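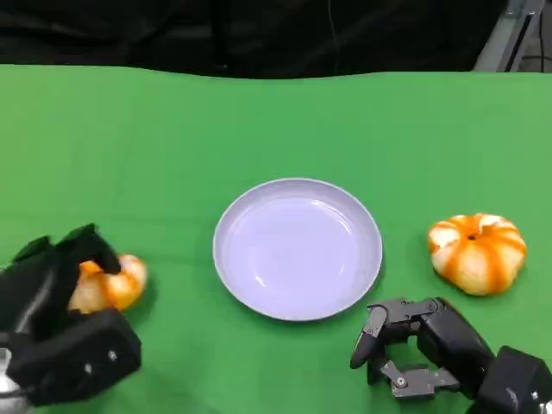 Les mains sont arrivées en octobre, dans deux caisses que le chauffeur a posées devant le quai des agrumes, et comme il pleuvait on les a rentrées tout de suite sans attendre le monsieur de Skurance qui devait signer. J'étais à l'épluchage depuis dix-neuf ans, enfin presque, je compte l'année où j'ai fait moitié-moitié avec les compotes. Chez Sterero, quand on dit l'épluchage, on veut dire la longue salle du fond, celle qui donne sur le canal, où il fait toujours un peu trop frais et où l'on garde l'odeur de la mandarine sur soi jusqu'au dimanche soir. Mon mari prétendait, du temps où il prétendait encore des choses, qu'il m'avait épousée pour cette odeur-là.

Nous étions dix-huit. Le travail, si vous ne l'avez jamais fait, se raconte vite : on prend le fruit épluché, on lui retire ce qui reste de peau au creux de la queue, on regarde s'il est beau, et s'il est beau on le pose dans l'assiette. L'assiette part chez les hôpitaux, les maisons de retraite, les cantines. Un fruit par assiette, la tête en haut. C'est tout, et pourtant il y a des gens qui n'ont jamais su, qui appuyaient trop, qui vous rendaient une mandarine fatiguée avec le jus qui perlait entre deux quartiers. Une mandarine sans sa peau, ça ne se tient pas comme une pomme. On la porte plus qu'on ne la tient, je ne sais pas comment dire mieux, et j'ai pourtant eu à le dire mieux, puisque c'est devenu mon métier.

Car on m'a demandé d'apprendre aux mains. On m'a installée avec elles dans l'ancienne réserve, derrière un grand rideau sombre, devant une table couverte de vert. La jeune femme qui s'occupait des réglages trouvait que le vert aidait, et moi je trouvais qu'il faisait table de jeu, et que nous avions l'air, elles et moi, de deux joueurs de belote qui s'observent. Elles étaient noires, avec des doigts comme les nôtres, davantage de vis, et une façon de rester à demi ouvertes au-dessus de la table qui me rappelait ma grand-mère quand elle hésitait devant les gâteaux. Je n'ai pas eu peur d'elles. J'avais préparé une petite phrase désagréable pour le premier jour et je ne l'ai pas dite, faute de savoir à qui l'adresser.

La première semaine, elles ont écrasé tout ce qu'elles ont touché. On en remplissait des seaux, que je rapportais aux filles pour les confitures, et les filles étaient ravies, pour les confitures et pour le reste. Chaque matin on me demandait : « Alors, combien ? » et je disais un chiffre, et toute la salle riait, et moi aussi je riais, avec un peu de gêne quand même (c'est bête), comme si j'avais répété dehors les bêtises d'un enfant qu'on m'aurait confié.

Et puis la jeune femme m'a fait enfiler des gants pleins de fils, et j'ai recommencé mes gestes devant les mains, lentement, des matinées entières. Elle voulait savoir à quel moment je serrais. Je répondais que je ne serrais pas. Elle regardait son écran et me disait, très gentiment, que si, je serrais, un tout petit peu, juste avant de soulever, et qu'ensuite je relâchais. J'ai passé la soirée dans ma cuisine avec une clémentine à vérifier cela, et elle avait raison. On a fait le même geste toute sa vie et c'est une machine de chez Gruvov qui vous le montre ! J'en ai été vexée deux jours, et après, je dois dire, assez fière, parce que ce petit serrage je le tenais de ma première chef de ligne, qui boitait et qui chantait faux, et que personne n'avait jamais songé à le lui demander, à elle.

Vers Noël, elles savaient. Elles en prenaient une à gauche, la déposaient bien droite, revenaient, prenaient l'autre. Elles étaient lentes, une tortue les aurait doublées, mais elles ne s'arrêtaient pas pour se réchauffer les doigts sous les bras, et l'on a commencé à moins rire le matin.

La direction nous a réunies au réfectoire. Il y avait du café, et de la brioche, ce qui nous a tout de suite inquiétées. On nous a parlé du programme Shojaei, un nom qui sonnait comme un pays où j'aurais bien aimé aller, et l'on nous a expliqué que la salle du fond passerait à huit cents assiettes par heure avec six personnes. Les autres iraient au conditionnement, aux livraisons, deux partiraient plus tôt, avec un arrangement. Personne n'était mis dehors, on nous l'a répété trois fois. C'était vrai, d'ailleurs, et je tiens à l'écrire, parce qu'on raconte beaucoup de choses au café du pont. Mais douze tabourets vides, c'est douze tabourets vides, et l'on a beau les empiler, on sait très bien où chacun se trouvait, et qui s'y asseyait de travers.

Ma voisine de vingt ans de paillasse, qui était déjà là à mon arrivée et m'avait prêté son tablier le premier matin, est partie aux livraisons. Elle conduit une camionnette, elle voit du pays, elle a pris des couleurs. Je devrais m'en réjouir et je m'en réjouis. Seulement elle avait une manière de me passer les fruits difficiles sans lever la tête, en les faisant rouler du bout de l'index, et il m'arrive encore d'ouvrir la paume du côté gauche, pour rien.

Moi, je suis restée. J'ai cinquante-sept ans et une blouse neuve avec une poche pour le stylet. Je surveille quatre paires de mains. Quand l'une d'elles hésite, je m'approche, je touche l'écran, je lui montre. Mes poignets ne me réveillent plus la nuit, voilà une chose que je n'avais pas osé espérer, et j'ai repris le crochet. En revanche je rentre sans odeur. Le chat ne vient plus renifler mes manches, et il m'a fallu plusieurs soirs pour comprendre ce qui manquait dans l'entrée.

Hier, en fin de poste, il restait deux mandarines et une assiette. Les autres étaient déjà au vestiaire, on entendait les casiers. J'ai arrêté la paire du bout, j'ai ôté mes gants, j'ai pris un fruit, j'ai serré un tout petit peu, puis relâché. Je l'ai posé bien droit. L'autre, je l'ai mangé debout devant la fenêtre, quartier par quartier, en regardant passer une péniche, et j'ai gardé mes mains sans les laver jusqu'à la maison.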